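Tudari twin-arm kit, two months in

I wanted to love this one, and for the first fortnight I did! Setup was painless and the arms were happily putting parts into the tray all day. Then in January the right one started letting go early. No alarm, no error light, it just carried on as if it still had hold of the part.

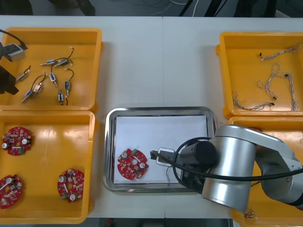
Kitting job on our bench, right arm over the tray.

Skestport support had me reset the grip force (twice), which did nothing. A new gripper cable at 800 quid sorted it, after 72 hours of waiting. Lovely kit, but a dropped part really ought to stop the thing. 2 stars off for that.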